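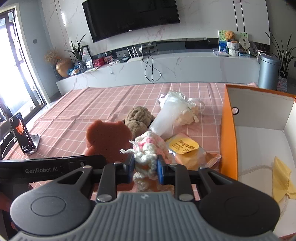

CRAFT ROOM NEWS

Yarn table moves to Vistgate for the fall

The Lorente yarn table is moving to the ground floor at Vistgate, in the long room past the coat racks. Doors open at 4 and we pack up when the building closes. Parking is behind the bakery, and the side door has a ramp.

Nuria Vidal is teaching the beginners again. She starts people on thick yarn and a large hook, so the stitches are easy to see and easy to pull out. Pink and white chunky yarn has been popular, and there is plenty left in both. If you bring your own, please avoid anything fuzzy for the first few weeks – it is hard to undo once it tangles.

A note on loose ends. Many of the pieces handed in over the summer had tails cut too short to weave in. Leave a hand's length when you cut, thread it on a blunt needle, and run it through the back of the work in one direction, then back the other way. Knots alone tend to come loose in the wash. Cotton frays faster than acrylic, so trim it last.

Shabani Swai has sorted the donated hooks by size and put them in the gray drawers. Steel hooks are kept apart in the top drawer. Please put them back where you found them.

The table fee stays at 4 dollars, paid on arrival, and covers tea and use of the tools. Yarn from the shelf is sold by weight. Children under 11 are welcome with an adult.

Finished squares for the shared blanket can be left in the box at the Vistgate front desk until the end of October. Pin your name to the back.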